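Blue bins for the tools you reach for most
Workshop tips from Teresa Adamczyk

I gave up on toolboxes last October and I haven't looked back! My little workshop in Purnton now runs on open plastic parts bins, the kind with a slanted front lip, and finding a screwdriver takes me a second instead of a good rummage.

A few things I've learned along the way:

Pick a bin longer than your longest screwdriver. Lay the driver in on the slant if it's a tight fit – the shaft can rest up towards the far end and the handle stays near the front, ready to grab.

Go for bright colours that clash. A yellow handle in a blue bin jumps out at you, even in my gloomy corner by the boiler.

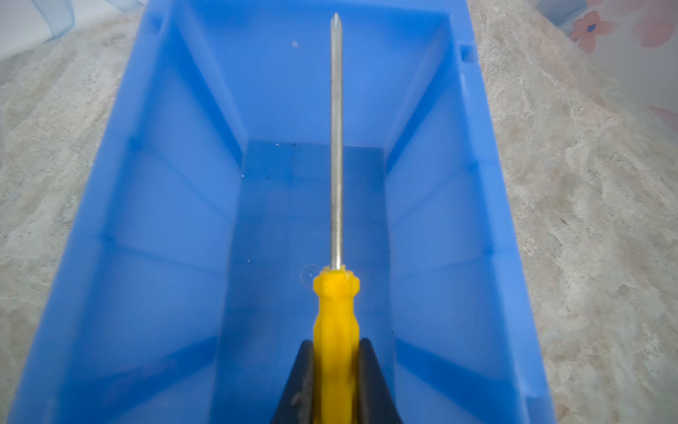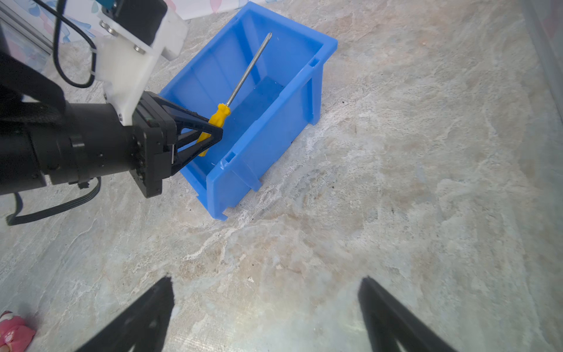
Yellow-handled Phillips screwdriver and blue parts bin

Keep one sort of tool to a bin. Mine go crossheads, flatheads, then everything odd (hex keys, bradawl, the tiny drivers for glasses). Mixed bins turn back into toolboxes within a month, trust me.

Tip each bin out now and then and wipe the floor of it with a damp cloth. Washers and bits of grit love to hide in the corners. Let it dry properly before the tools go back in, or you'll get rust on the shafts.

If your bins stack, put the heavy ones at the bottom and leave the front lips clear so you can still get a hand in. I've got 5 in a tower beside the bench and it's lovely – no drawers to jam, no lids to lose!

Next month: sorting jars of mixed screws.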